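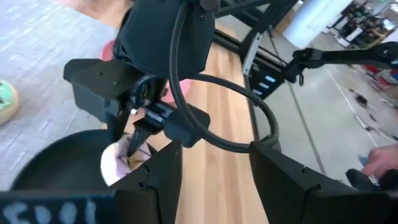 The Small Table

By Struan Galbraith

Ramiro Cordero has been setting tables for other people since he was nineteen. Most of them were large. He did weddings in Stundcombe, two seasons of hotel banquets, and one February awards dinner with 138 covers and a power cut before dessert. These days he works small. His business, Mateos, sells and lends tableware for snacks, coffee and children's parties, and he spends a good part of each week working out how a plate of donuts should go on a table.

"People think of the big meal," he says. "Then someone comes over at three in the afternoon and they put the box on the table and leave the lid up."

His stockroom in Vulstead holds 1239 pieces by the last inventory. A lot of it is plain. He buys round plates in dark gray and in pinks, because frosting comes in every color and a patterned plate fights with it. He keeps white pots for plants. He has given up on tall vases, which get knocked over, and on glass cake domes, which come back chipped.

The play food started as a side line. Parents hiring plates for a birthday asked if he had anything for the kids' table, and he began buying toy donuts, at first a few at a time. The green icing is the one children go for. He doesn't know why. The white ones come back looking untouched.

Cloth is where he is fussiest. He likes a soft cloth in a pale color, washed often, and he doesn't iron it. A cloth for wiping up icing should be kept within reach of whoever is serving and it can be bunched up, he says, it doesn't need to be folded into anything. For the table itself he has moved over to woven placemats. They shake out over the sink and they mark where the food goes.

I asked him to take me through a table for a small group. He starts with the wood bare. A striped butcher-block top needs no covering, in his view, and he oils his own twice a year with a product from Prenarum that smells of oranges for a day afterward. One placemat goes toward the back. The plates go at its front edge, side by side, overlapping it a little so they sit in easy reach. He leaves them empty. The donuts go on the mat and on the wood in front, spaced so that a hand can get between them.

He does not match colors. A green one with sprinkles can sit next to an orange glaze, and the yellow and the red can go wherever there is room. A plant goes in a back corner, something spiky and low, a succulent if you have one. It stays there when the food is gone.

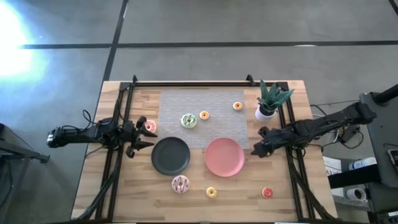
Clearing Up

Cordero clears in the same order every time. Food first, then plates, then the mat, then a wipe down with the cloth. The plant is lifted last and wiped under. With children around he gives them the food to collect and puts a bowl at one end for them to drop it in, and he says a group of 6 will finish before he has stacked the plates.

Real frosting should come off wood with warm water and very little of it. Sugar glaze he lets harden and then lifts with the edge of a plastic card. Pink drizzle stains pale cloth if it is left overnight, so that goes straight into cold water.

He loses things, mostly the small pieces. He checks the floor before he leaves a job, and the carpet in particular, and still finds he is a donut short when he unpacks. Plates hardly ever go missing. In the past year he has replaced 3.

He is taking bookings for the winter now and has cut the hire list down to one page. The vases are off it.

Shares 138 | Comments 6

Related
Oiling a Butcher-Block Top
Which Succulents Do Well Indoors
A Weekend in Stundcombe
Play Kitchens Worth Keeping

Contact the editors | Copyright, all rights reserved | Back to top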